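4장. 벽지 바르기와 상판 필름 붙이기

앞 장에서 벽면 손질까지 마치셨다면 가장 힘든 일은 지나온 셈입니다. 이제부터는 손이 조금 느려도 괜찮으니, 차 한 잔 옆에 두고 이 장을 끝까지 한 번 읽으신 다음에 풀을 개어 주세요. Vallow 벽지 풀은 한번 개어 두면 그날 안에 쓰셔야 해서, 읽다가 풀이 굳어 버렸다는 전화를 저희가 꽤 자주 받는답니다.

4-1. 풀 개기와 재단

1. 깨끗한 통에 찬물 4,000ml를 먼저 붓습니다.
2. 풀 가루 한 봉을 천천히 뿌리면서 한 방향으로 저어 줍니다.
3. 16분 동안 그대로 두었다가 다시 한 번 저어 주세요. 작은 멍울이 남아 있으면 체에 한 번 거르시면 됩니다.
4. 그동안 벽 높이를 왼쪽, 가운데, 오른쪽에서 각각 재고, 가장 긴 값에 위아래 여유를 더해 벽지를 자릅니다.

참고: 같은 무늬라도 롤마다 색이 조금씩 다를 수 있습니다. 포장에 적힌 생산 번호가 모두 같은지 자르기 전에 꼭 확인해 주세요. 자른 벽지는 교환해 드리기가 어렵습니다.

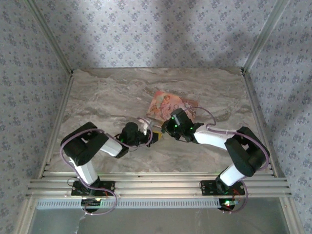 Omov 홈 마감 안내서 제16호 / 23쪽

4-2. 벽지 바르기

1. 창이 있는 벽이라면 창 쪽에서 시작해 안쪽으로 나아갑니다. 첫 장은 다림추로 수직선을 긋고 그 선에 맞춥니다. 모서리를 믿고 맞추시면 안 돼요. 오래된 집일수록 모서리가 제멋대로거든요!
2. 풀을 고루 바른 벽지는 풀 묻은 면끼리 느슨하게 접어 5분쯤 재워 둡니다.
3. 위쪽부터 붙이고, 부드러운 솔로 가운데에서 바깥으로 쓸어내립니다.
4. 안쪽 모서리에서는 벽지를 조금만 넘겨 붙이고, 다음 장을 새 수직선에 맞춰 다시 시작합니다.
5. 이음매는 Skoltar 롤러로 가볍게 한 번만 굴려 주세요.

주의: 콘센트와 스위치 둘레를 작업할 때는 반드시 두꺼비집의 전원을 먼저 내리고, 풀이 다 마른 뒤에 올리십시오.

4-3. 상판에 필름 붙이기

벽이 마르기를 기다리는 동안 선반이나 탁자 상판에 Leite 무늬 필름을 붙이실 수 있습니다. 필름에서 제일 많이 고민하시는 부분이 무늬의 방향입니다. 저희도 매장에서 여쭤보시면 한참을 같이 들여다보곤 하지요. 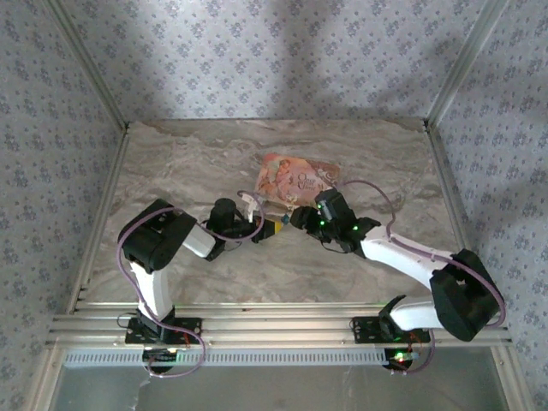 필름은 자르기 전에 상판 위에 펼쳐 놓고 조금 떨어져서 보시는 것이 좋습니다. 작은 조각만 볼 때와 넓게 깔았을 때의 느낌이 꽤 다르고, 방향을 바꾸기만 해도 방이 달라 보이니까요. 사진의 대리석 무늬처럼 회색과 베이지색, 갈색 결이 대체로 좌우로 흐르게 놓는 방법도 있고, 긴 복도 선반이라면 일부러 반대로 놓아 보셔도 재미있습니다. 마음이 정해지면 뒷면에 연필로 화살표를 그려 두세요.

1. 상판을 중성세제로 닦고 물기를 완전히 말립니다.
2. 이형지를 한 뼘만 벗겨 한쪽 끝을 고정합니다.
3. 밀대로 누르면서 이형지를 조금씩 당겨 냅니다.
4. 기포가 생기면 급히 누르지 마시고, 그 자리까지 살살 들어 올렸다가 다시 붙입니다.
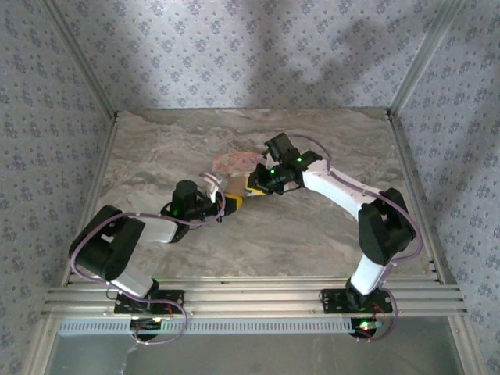 그림 4-3. 작은 꽃무늬 벽지와 회색 대리석 무늬 상판

4-4. 건조와 마무리

다 바르고 나면 창문을 활짝 열고 싶으시겠지만, 하루만 꾹 참아 주세요. 바람을 세게 맞으면 이음매가 벌어지기 쉽습니다. 난방도 평소대로 두시고, 제습기는 이튿날부터 약하게 돌리시면 됩니다. 젖어 있을 때 보이는 얼룩은 대부분 마르면서 옅어지니 너무 걱정하지 마시고요. 액자나 장식판은 벽이 완전히 마른 다음에 거는 것으로 미뤄 두십시오. 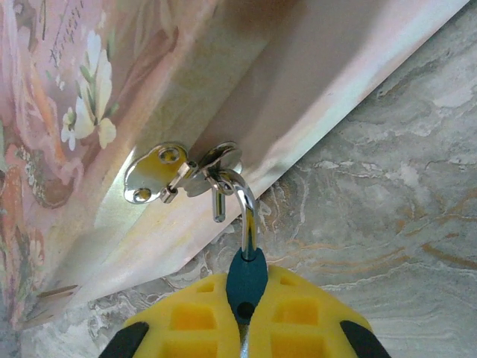
벽이 마르기 전에 못을 박으면 구멍 둘레의 종이가 밀려 올라와 나중에 손보기가 번거롭습니다. 급히 걸어야 할 것이 있더라도 사흘은 기다려 주시고, 못 자리에는 종이테이프를 먼저 붙인 뒤 작업하세요. 무거운 거울은 벽지용 접착 고리에 걸지 마십시오.

남은 벽지와 필름은 돌돌 말아 그늘에 세워 보관합니다. 남은 조각은 버리지 말고 한두 장 챙겨 두세요, 이사 후 찍힌 자국을 때울 때 정말 요긴하답니다. 추가 주문을 하실 때는 포장의 생산 번호와 함께 품번 1,086을 알려 주십시오.

개정일: 2020년 10월 25일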